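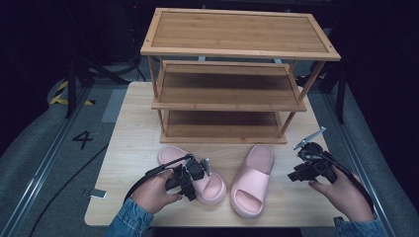

Lundora Garderobensystem für Gemeinschaftseinrichtungen

Das System Lundora umfasst Schuhregale, Wandpaneele und Sitzbänke für Eingangsbereiche in Wohnheimen, Kurhäusern und Kindertagesstätten. Sämtliche Elemente sind einzeln bestellbar und können zu einem späteren Zeitpunkt ergänzt werden. Der Entwurf stammt von Dae-han Jeon, die Fertigung erfolgt im Werk Gurnstead.

Ausführung und Maße

Wandpaneel: Breite 812 mm, Tiefe 15 mm, wahlweise mit vier oder sechs Haken.
Sitzbank: Sitzhöhe 458 mm, Breite 812 mm, mit offener Ablage unter der Sitzfläche.
Schuhregal: drei Böden, freistehend oder mit Wandbefestigung. Die Maße sind dem Datenblatt zu entnehmen.

Die Oberflächen werden werkseitig geölt. Eine lackierte Ausführung ist auf Anfrage lieferbar, die Lieferzeit verlängert sich in diesem Fall um zwei Wochen.

Montage

Wandpaneele und Sitzbänke werden vormontiert geliefert. Die Befestigung an Leichtbauwänden setzt eine geeignete Unterkonstruktion voraus, die bauseits zu erstellen ist. Dübel und Schrauben für Mauerwerk liegen bei. In Einrichtungen mit Publikumsverkehr sind auch Schuhregale grundsätzlich an der Wand zu sichern.

Nutzung in Nassbereichen

Für Umkleiden mit direktem Zugang zu Dusch- oder Schwimmbereichen ist das System nur bedingt geeignet. Stehende Feuchtigkeit auf den Böden ist zu vermeiden. Für Badeschuhe empfehlen wir die Einlegematte Soler, die zur Reinigung herausgenommen werden kann.

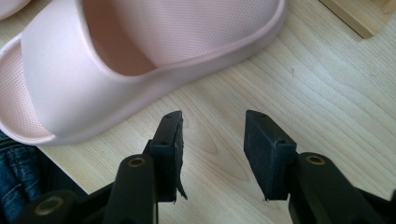
Badeschuh mit breitem Riemen, Rosa

Pflege

Zur laufenden Reinigung genügt ein nebelfeuchtes Tuch. Scheuermittel und Dampfreiniger dürfen nicht verwendet werden. Geölte Flächen sind einmal jährlich nachzubehandeln; ein Pflegeset ist unter der Bestellnummer 3642 erhältlich.

Lieferung und Beratung

Der Vertrieb erfolgt ausschließlich über die Istside Objekteinrichtung. Bestellungen, die bis Ende März eingehen, werden noch zu den bisherigen Konditionen ausgeführt. Planungsunterlagen und Oberflächenmuster stellt Begoñe Mateos, Abteilung Objektberatung, auf schriftliche Anfrage zur Verfügung. Muster sind innerhalb von vier Wochen zurückzusenden.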